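**Ticket 603 – Tape cell, kitting line, Jarnico site**
Opened: 7/7/18
Priority: Medium (was High, then Low, then Medium again after somebody from upstairs walked past)
Status: Open

**Reported problem**

The arm stops partway through a pick, turns its light amber and waits for a person to press Resume. Nothing is jammed. The person presses Resume and it carries on as if the matter had never come up. On the early shift this happens often enough that one packer now stands next to the cell full time. Before we automated the job, one packer stood there full time and packed tape.

**Expected behavior**

Arm picks a roll of electrical tape, puts it in the tray, goes back for the next. Packers do labels, inspection and the odd-shaped stuff the arm won't touch, as promised in the Bruretine slides.

**Log**

*Entry 1.* Restarted the cell controller. Fault went away until lunch, as did most of us.

*Entry 2.* Pulled the event history. Every stop carries the same message: "Grip width out of expected range." Called Bruretine support. They asked if we'd tried restarting the cell controller.

*Entry 3.* Checked the part table. All rolls are entered under one part number with one width, copied over from the Mussa pilot. Mussa runs a single tape from a single supplier. We run whatever purchasing got a deal on. Measured a few from stock and they don't agree with the table, or with each other.

*Entry 4.* Widened the tolerance. Stops dropped on the next test run of 200 picks, but the arm now accepts a near miss as a roll and delivers a careful handful of nothing to the tray. Put the tolerance back.

*Entry 5.* Late shift reports far fewer stops. Asked them what they do differently. They said "nothing," then mentioned they lay the rolls flat and leave space between them before starting a batch. Early shift tips the box out. Neither method is in the work instruction, which still describes doing the whole job by hand and has a paragraph on wrist stretches.

*Entry 6.* Ran 100 picks with rolls laid out the late shift way. No amber light. Ran 100 more tipped from the box and gave up on my coffee. So spacing matters, and the part table is wrong as well. Two faults sharing one message.

*Entry 7.* Asked Barari (line software) for separate part numbers by roll type. They can do it in August. Until then we need a layout step in the instruction, and somebody on the headcount sheet to do it. The sheet currently says this station needs zero people – I've asked for that to be looked at.

Views from the test station, for Barari:

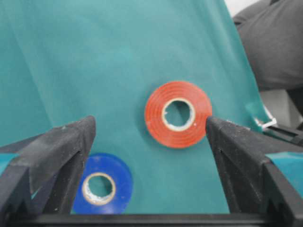
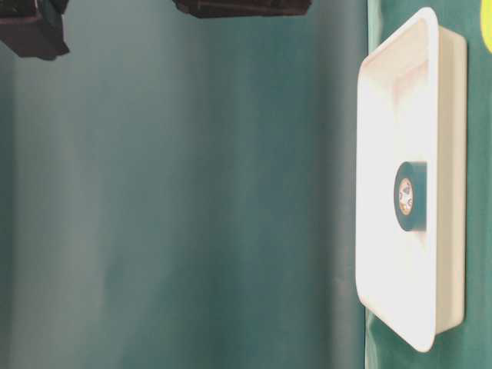
**Comments**

*Early shift packing:* Nobody told us about spacing them out. We were told the arm would handle it and to keep our hands off, so we did. Happy to lay them out if it's written down and counts toward our rate. At the moment the rate board gives the arm the picks and gives us the stops, and last week it had me at 83 percent for standing there pressing its button. Also, can Resume be moved? It's on the far side of the guard from the label printer, and I'm the one walking.

*Reply from ticket owner:* Resume button split off to its own ticket. Rate board question sent upstairs with your wording left in. Draft layout step will be at the station before next shift. Please write on it.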